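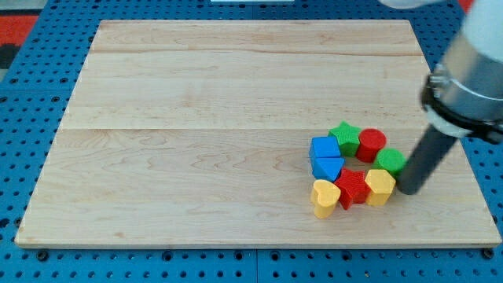 I came to Soton by Ivars Avotiņš expecting to be bored, and for 42 pages I was. It is a board game about a ceasefire, which is a hard thing to sell to people who have just finished a game about shooting each other. Each player runs a delegation at a border conference in the mountains of Prandico, a country with two armies, one decent road and a great many opinions about water. My old maple board has seen plenty of conflict over the years, and a ring of little blocks in green, red, blue and yellow, two to a colour, is as near as it has come to a peace conference. Soton wants rather more of you than that.

The rulebook is the worst of it. It explains the withdrawal of troops from the buffer zone before it has explained what the buffer zone is, and the section on prisoner exchanges has a footnote that sends you to another footnote. Read it alone, the night before, with tea.

Once it gets going, though, it is very good. You spend most of your turn promising things. Promises are written on small slips and handed over face down, and they only come due when a shell lands somewhere it shouldn't. Rowena Gatchalian, playing the northern army, gave me the same valley she had already given to Maribeth Calimlim. We found out in round 3, in front of the monitors, and the talks fell apart over a bridge that none of us had wanted in the first place.

The monitors are the weak seat. You drive about, you write reports, the reports are ignored. Orlando Grajales took the job and called it the most realistic thing in the box, then asked to swap.

Fultivham have printed 2000 copies and the cards are already going soft at the corners. The map is handsome but the two armies are in nearly the same grey — a fine political point, and a nuisance by lamplight.

Buy it if you have four patient friends. If they're the sort who sulk, get something with tanks in it.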